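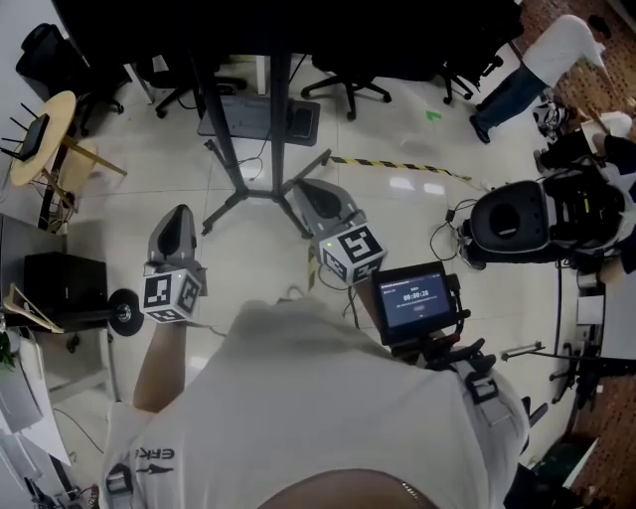 # Chapter 6: Floors, Finishes and the Care of Buildings

## 6.1 The purpose of this chapter

The floor is the part of a building that receives the most wear and, in many organisations, the least planning. Walls may be left for years between coats of paint. A floor in regular use is walked on, rolled over and spilt upon every working day, and its condition affects safety, noise, lighting and the cost of cleaning.

This chapter considers the hard and soft floor finishes commonly met in offices, teaching buildings and light workshops. Students should already be familiar with the treatment of moisture in Chapter 2, as many failures attributed to a finish begin in the layer beneath it. The selection of cleaning machinery is left to the chapter that follows.

## 6.2 Terms used

The **substrate** is the structural layer on which a floor rests, usually a concrete slab or a timber deck. The **screed** is the levelling layer placed over it. The **finish** is the surface on which people walk. A **movement joint** is a deliberate break in a rigid finish, filled with a flexible material, which allows the floor to expand and contract without cracking.

The word "covering" is often used loosely in contracts. In this book it refers only to finishes that can be lifted and replaced without damage to the screed, such as carpet tile and loose-laid sheet. Ceramic and stone tiles bedded in adhesive are described as fixed finishes.

## 6.3 Choosing a finish

A finish should be chosen for the room as it will be used in its second and third years, when furniture has been moved and the number of occupants has changed. The person specifying the floor should obtain a written statement of expected traffic, the likely loads and the cleaning hours available. Where the last of these cannot be supplied, a pale or highly polished surface should be specified with caution. Such surfaces improve the spread of daylight in deep rooms, but they show marks readily and may produce glare near large windows.

Slip resistance must be considered separately from appearance. A glossy tile may perform well when dry and poorly when wet, and the two results should be recorded side by side in the specification. Entrance matting reduces the amount of water and grit carried indoors. It should be long enough for both feet to meet it more than once, and it should be set level with the adjoining floor.

## 6.4 Case study: the Sarnent building

The Sarnent building contains 39 rooms on two storeys and was refitted with fixed tile throughout its ground floor. The contractor, Patwary, laid the finish in November, before the heating had been commissioned. When the heating was brought into use, hollow areas were reported along the main corridor, and 282 tiles were lifted and relaid.

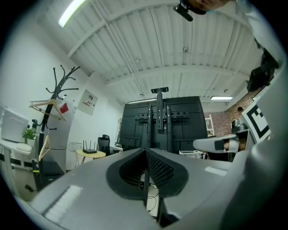
Juteo, in its response to the draft of this section, held that the timing of the work had been given too much weight. The corridor had been drawn without a single movement joint along its length, it wrote, and a floor laid in midsummer would have failed in the same way, only later. It asked that students be directed to the drawings before the programme of works.

The point is accepted in part. The relaid corridor was provided with joints at regular intervals, and no further hollow areas had been reported when this edition was prepared. The temperature of the slab at the time of laying was not recorded, so the two causes cannot be fully separated.

## 6.5 Records

Every fixed floor should have a record sheet giving the product, batch, adhesive, date of laying and position of all joints. The sheet used in the exercises follows the Kuneo layout, which allows one page for each room. Spare tiles from the original batch should be stored flat, in a dry place, and entered on the same sheet.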